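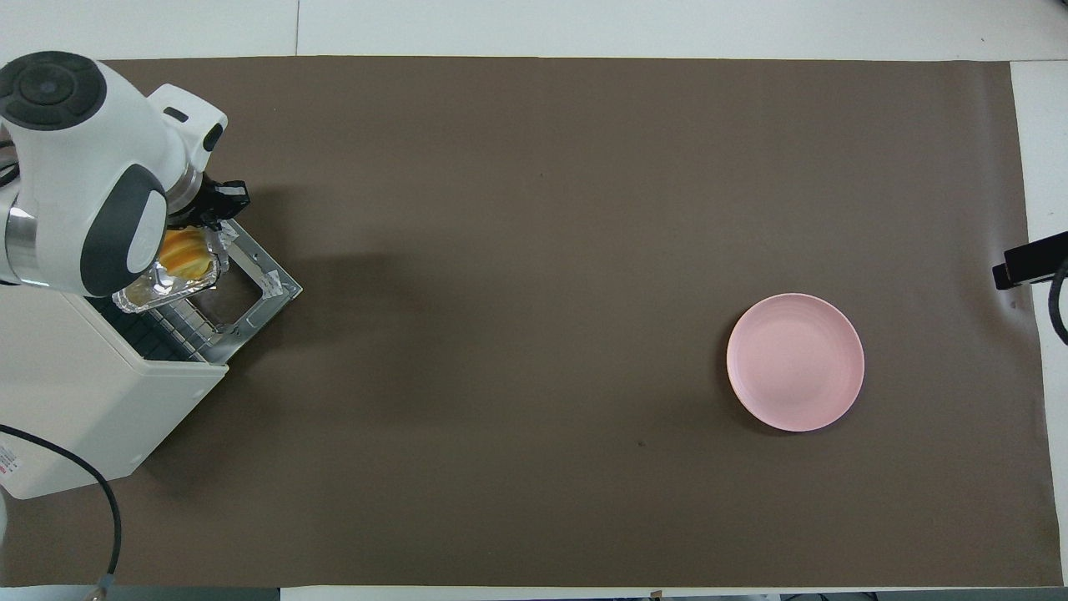
What happened with the tray, and where it leaves us

Progress report, July
Galtidside kitchen assistance project
To: Theda Fröhlich, Prado program office
From: Weronika Szulc

This was the month the toaster oven task came together, and also the month we had our first real fault, so most of this report goes to the fault. We learned a great deal from it!

The task is simple to say: foil tray in or out of the oven, food moved to the pink plate. Both arms can now do every step of it. On the 40 full attempts we ran this month, 3 ended with the gripper closing too hard on the foil rim. The rim folded, the tray tipped on the open door, and in the worst case oil ran down onto the door hinge. Steinar Lykkegaard hit the stop button within a second or two. No one was hurt and the oven was off at the wall, as it always is when we practice the transfer.

Halina Kaczmarczyk went through the logs the same afternoon. The grip force limit was set correctly, but after a restart the controller dropped back to its default, and the default is meant for rigid parts. Foil gives way long before that limit is reached, so the arm saw nothing wrong and kept squeezing.

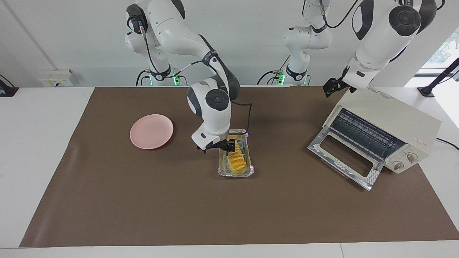

We also found that our slow approach over the tray was hiding the problem. With the fingers coming straight down at the food, the force hardly matters, and those runs looked great. Only the sideways grip on the rim showed it.

What has changed so far:
The limit is now read back from the controller before every run, and the arm won't move if the value is wrong.
Steinar added a tilt check on the wrist.
We have gone through 800 older log files looking for the same reset and found it in 7 of them, all on lighter tasks.

Still open: a stiffer carrier under the foil, which Halina would love to try, and a second stop button on the window side. Both fit in the current budget. Heated runs stay on hold until the button is in.

I'm really pleased with how fast the team got to the bottom of this. Full logs are available if you want them.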